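Adden's linen swap is back, and it's bigger

Good news for anyone with a cupboard full of sheets they never use! The Adden linen swap returns on 8th May at the old Farina mill, and this time it gets the whole ground floor. Doors open at 5 and entry is free.

The first swap, held in December, filled one small room and found new homes for 535 pieces, from tea towels to a set of curtains long enough for a church hall. Prernel, the fabric library that runs it, has already taken in 300 more.
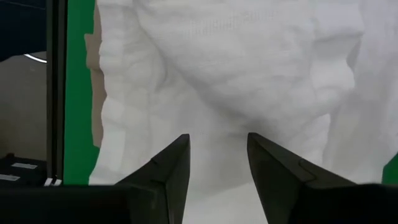
Thick white cloth, all folds and creases.

Bring up to five clean items and take home the same number. Small holes are fine, and so are odd sizes, as the Milov sewing group will be there all evening to hem, patch and cut things down. They're wonderful at it (a worn duvet cover became two summer skirts last time) and they love showing beginners how it's done. 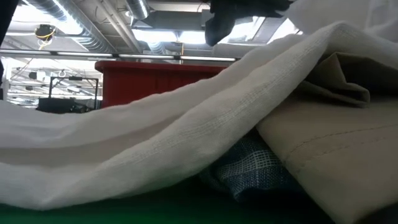

Off-white fabric with a fine weave, next to a folded piece in beige.

Drop-off is open now at the mill's side door. Pillows and rugs can't be accepted.

Comments

quiltymum: Got the best tablecloth of my life in December. Will be first in line!

Tam_R: Is there parking at the mill?

oldbobbin: Tam_R, yes, round the back, but it fills up fast.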